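Workshop tips: caring for the hand grippers

We use one pair of hand grippers at our bench, and these small habits keep them working well.

Wipe the jaws before you begin. A dry cotton cloth is enough. Do not use spirit on the black parts, it makes them dull and a little sticky.

Check the cables with your fingers, from the plug to the handle. Let each one lie in a wide curve on the outer side of your arm -- a tight bend near the handle is where ours broke in August.

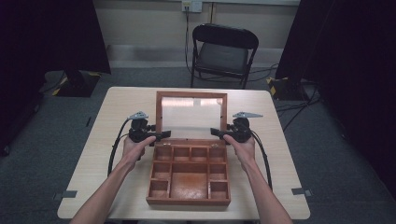 Open and close each gripper 60 times after you change a cable. If one side feels heavier, loosen the jaw screw a quarter turn and try again. Jonas Gruber taught me to do the left one first, and I still do it so.

Mark your places on the table with tape. Old tape leaves glue, but warm water with soap takes it away in 2 minutes.

For storage, put them with the jaws open. Closed jaws press on the spring all night.

Rosaire Gill, 31/07/2018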